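4.2 Reading the Risura sermon notes

The case for a sudden revival at Risura rests almost entirely on one notebook, dated 1792 on its cover, in which a lay preacher recorded 80 sermons. Huanca treats it as a direct record of what the congregation heard. We are less sure. The hand changes after leaf 23, and the later entries quote hymns that the earlier ones never mention. A copyist with views of his own would explain both facts at least as well as a change of heart among the hearers.

The theme of clothing shows the problem. Huanca finds Joseph's coat, Elijah's mantle and the wedding garment in many entries, and concludes that the parish had taken up a shared language of covering and grace. But these are stock passages, and preachers reached for them everywhere.

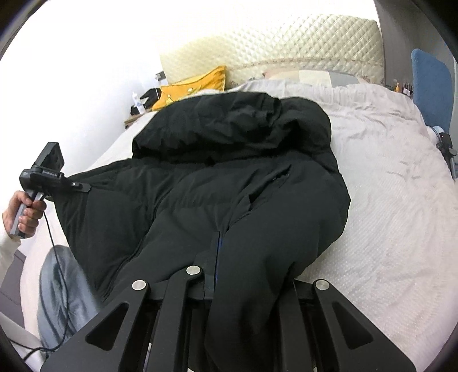

Figure 3. Black padded jacket with a thick rolled section at the top, spread on a bed.

Nor does the count of 357 scripture references tell us much. Courtois has shown that lists of this kind were often filled in from printed guides, and several runs in the notebook follow the order of such a guide closely. Until the leaves after 23 are compared with the parish letters, we would not use them as evidence for what anyone in Risura believed.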